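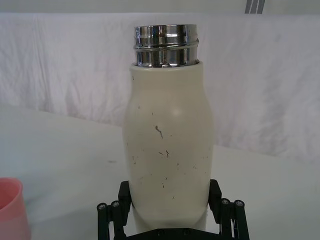
Wrist view, cream bottle held low, neck open, no lid on.

Fri 31 May. Bench 2, drinkware clearing.

Question for the week is still the one Awuor put on the board: could this arm clear a kitchen table after lunch without a person standing next to it. My answer at the end of today is no for the whole job, yes for parts of it.

Started on the bottle. The fingers close on the lower third, pads one on each side. Body is widest at the shoulders and narrows going down, so a low grip sits under the swell. Gripping at the shoulders gave trouble all through the Mollel trials in October: the pads touched at one point and the bottle rotated. Low is better for holding. It is worse for pouring, the weight is all above the pads, and a full bottle wants to tip. Today's runs were empty bottle only. Do not quote them for full ones.

The chrome neck is a nuisance for the depth estimate. It picks up the black of the gripper and the pale surroundings in streaks, and the fit puts the rim too low. Wafula suggests ignoring everything above the paint collar and adding a fixed neck height. Fine for this bottle, useless for the next one. I have put it in as a switch, default off.

Scratches in the paint: Njoroge asked if they should be touched up. Leave them. The tracker uses the dark marks on the lower body, and a clean bottle gives it very little to hold on to. Household things are scratched anyway.

Runs, from the log:
Config 3501, low grip, slow close: held on all 10 lifts.
Config 1583, low grip, fast close: 4 of 10 leaned during the close, all recovered, none dropped.
Using 3501 from now on. It is slow. A person would have the table cleared and be back at their desk.

Pink cup next. Bottle force is too much for it, the wall gives. Sotiris has a force table for thin plastic from the Ikenari job and will send it Monday. Until then no cup lifts with 3501, please. Also the cup stands close to the left finger when the arm is on the bottle. The planner does not treat the outer linkage as something that can hit things. Mutua is adding the linkage to the collision model. Until that is in, move the cup over by hand before each run and write down that you did, otherwise the numbers look better than they are.

Lids. Not attempted. Screwing a cap on needs one hand to hold and one to turn, and we have one arm. Could try a fixture on the bench but then it is a bottling station and no longer a kitchen. Parked.

What I would tell Pistlow if they ring: single upright objects, known shape, empty, yes. Mixed table with soft cups and something inside them, not this quarter.

To do
- back up log before the Monier update goes on
- wipe the smudge left of the bottle position, segmentation keeps making it an object
- check finger bolts for play
- weigh bottle empty and full (Wafula)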